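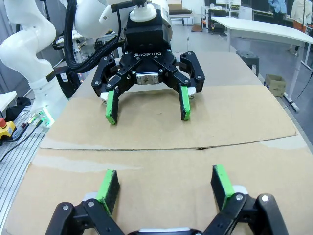
3 min read

Plandomero is a 2019 biographical drama about the Greek-born singer Christos Tsoukalas, who recorded with the dance band Evon before a short solo career. It was directed by Lilian Masanja from a script by Halyna Fedoruk. Kosmas Theodorakopoulos plays Tsoukalas as an adult. The film takes its name from the boarding house where the band lived while making its first album.

Plot

The film opens with Tsoukalas, already in his forties, waiting backstage at a reunion concert he does not want to play. It then goes back to his childhood above his uncle's dry cleaning shop, where he learns songs from the radio and sings at weddings for pocket money. At 19 he answers a card in a record store window and joins Evon, then a five-piece group with no label and one working amplifier.

The middle section covers the band's rise, the hit single "Kudo" and a long tour during which Tsoukalas stops speaking to the band's keyboard player and main songwriter, Dasix. After a fight over writing credits he leaves the group. His solo album sells poorly, and he spends several years teaching voice lessons and drinking heavily. His sister, played by Styliani Kyriakidis, takes him in and later persuades him to attend the reunion. The film ends as he walks toward the stage, before the first song.

Production

Fedoruk began the script after reading a magazine interview in which Tsoukalas described sleeping in the boarding house laundry room for most of a winter. She met with him over two years and recorded the talks, which ran to 718 typed pages. Dasix declined to take part, and his scenes were written from court papers and old press coverage. His real name is never used in the film.

Masanja was hired after another director left over the budget. She cut a planned subplot about the band's manager and moved the reunion concert, first written as the closing sequence, to the beginning. Filming started in November 2017 and took 32 days. The boarding house had been torn down by then, so the interiors were built in a former school gym. The wedding scenes used 323 extras, many of them from local church choirs, who sang live on set.

Theodorakopoulos had worked mostly in stage musicals. He recorded his own vocals for the early scenes, while the Evon concert scenes use the band's original tapes. Two songs blend both voices - the solo ballad "Half the Rent" and the version of "Kudo" heard over the end credits.

Release and reception

The film was first shown at a benefit screening for around 1000 people, with Tsoukalas in attendance. It played in a small number of theaters before moving to cable television, where most viewers saw it.

Reviews were mixed. Critics praised Kyriakidis, whose kitchen argument with Theodorakopoulos was often named as the best scene, and liked the sound of the concert footage. Several found the last third rushed and said the solo years were covered too quickly. Others objected to the treatment of Dasix, who has little to do except scowl at rehearsals. Former Evon drummer Petros Lamm wrote an open letter saying the fight over credits took place in a parking lot and was "much shorter and much dumber" than the one on screen.

Soundtrack

A soundtrack album with 14 songs was released one week after the first screening. It leaves out "Half the Rent" because the rights could not be cleared in time. The song was added to a later reissue, along with two demos from the boarding house period and a radio interview with the full band.

See also

Evon discography
List of films about musicians

This article was last updated on 22 April 2025.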